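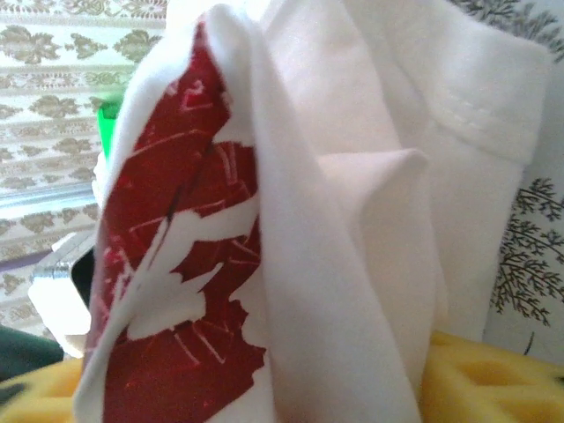
Grellach Soft-Goods Practice Kit
By Wellington Figueiredo, November

If your team is teaching an arm to handle laundry, you already know that cloth has a mind of its own, and we put this kit together with a lot of sympathy for that! You get 17 laminated rule cards, a binder of 243 pages, and a year of phone help from people who really do like picking up the phone. Start with card 1, please, even if you're itching to get going: fingers fully open before any approach, and slow down over the last stretch.
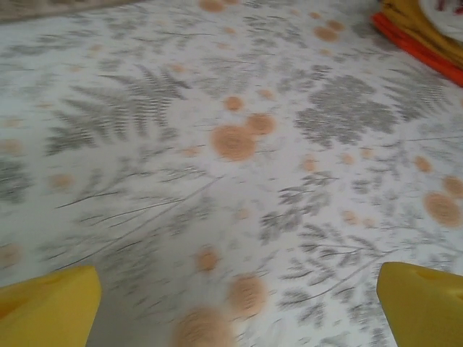

Card 2 covers the work surface. Smooth it out, keep spare cloths to one side, and write down which cover you used, so next month's runs can be compared fairly with this month's. Keep hands clear while the arm is powered (yes, even for one tiny wrinkle). Order no. 1521, $374, binder included.

Last updated: November

Related items
Kirui Finger Pad Set
Astavent Stop Button Stand
Biltness Logbook Refill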